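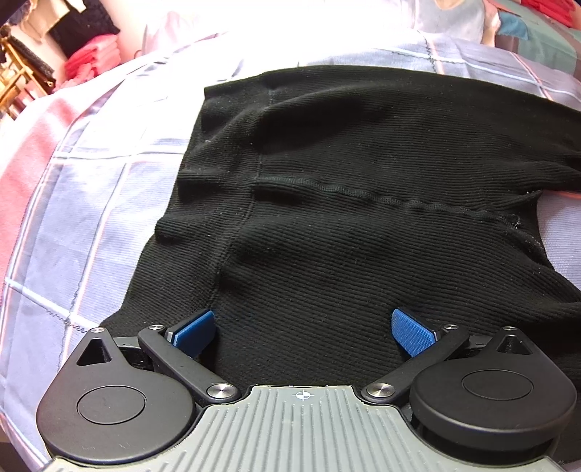

Gripper open over a black ribbed knit, pads just above the cloth.

How to run a folding demonstration with a hand-held gripper

These notes cover the clothes-folding table talk and hands-on session we ran at the Kolside open day. They are written for anyone who has to set up the same session at another site. You do not need to know how to program a robot. You do need to have used the gripper yourself for an hour or so before visitors arrive.

What the session is for

Visitors come in expecting to see a robot arm. We start them on the hand-held gripper instead. The person holds the tool and does the job with two finger pads, the camera on the tool records it, and the recordings are used later to train the arm. Most people understand the training part much better after they have tried to fold a sweater this way.

What you need

A bed or a wide, soft surface with a duvet on it. A hard table works but garments slide more.
One gripper per station, plus a spare set of finger pads.
Garments in several thicknesses. Keep at least one dark knit in the set.
A laptop for playback.
A basket for finished items.

We had 26 garments at Kolside and that was plenty for the day.

Before the doors open

1. Spread the duvet and pull out the worst creases. It does not have to be flat. A patterned cover is fine.

2. Check the screw caps on the gripper arms. Turn each one by hand. If one moves, tighten it with the driver from the kit. Do not overtighten or the jaws get stiff.

3. Wipe the finger pads with a damp cloth and let them dry. Lint fills up the crosshatched texture and then the pads slip. Knitwear is the worst for this.

4. Open and close the jaws ten times. Both pads should move the same distance.

5. Start a test recording and play it back. Both pads have to be visible when the jaws are open. Delete the test recording so it does not end up with the real ones.

6. Name the session folder. We used Desta for the morning group and Fikre for the afternoon group. Any two names will do as long as they are written on the sheet by the door.

Running one turn

Allow each visitor one garment. Keep the group small enough that everyone can see the bed.

1. Lay the garment out in front of the visitor. Leave some wrinkles in it. A perfectly flat garment makes the task too easy and the recording less useful.

2. Have the visitor hold the gripper over the near edge with the jaws open, pads just above the cloth. Ask them to wait there for a moment. This gives the recording a clear start.

3. Lower the pads until they touch. Close slowly. On ribbed knit, close across the ribs. If you close along them the fabric tends to slide out.

4. Lift only as high as needed to carry the edge over. People lift too high at first and the far side drags along with it.

5. Set the edge down, open the jaws, and move straight up before going to the next fold.

6. When the garment is folded, stop the recording and write the number on the sheet.

If a visitor drops the garment, let them pick it up again with the gripper. Keep those recordings and mark them "regrasp" on the sheet. Stop the recording if someone uses their free hand, and start that turn over.

Problems we had

The pads picked up the duvet along with the garment. This happened mostly with thin shirts. Come in at a lower angle and pinch less fabric.

Black clothes were hard to see on playback. Seams and ribs help, so turn the lamp until they catch some light. Watch for bright patches elsewhere on the bed when you do this.

Small children could not close the jaws all the way. We let them hold it together with an adult and did not record those turns.

The laptop ran out of space after lunch. Clear it the night before. We now leave 500 GB free.

After the session

Copy both folders to the drive and compare the file count with the sheet. We finished with 114 recordings, and 19 of those were marked as regrasps. Take the used pads off, bag them, and put the spare set on. Shake out the duvet before you pack it.

The next open day is at Ludetlow in July. The setup there will be the same except for the lamp, which will be clamped to a stand. If you are helping at that one, read the section on running a turn and practice on the dark knit first.

Last updated 19 March 2025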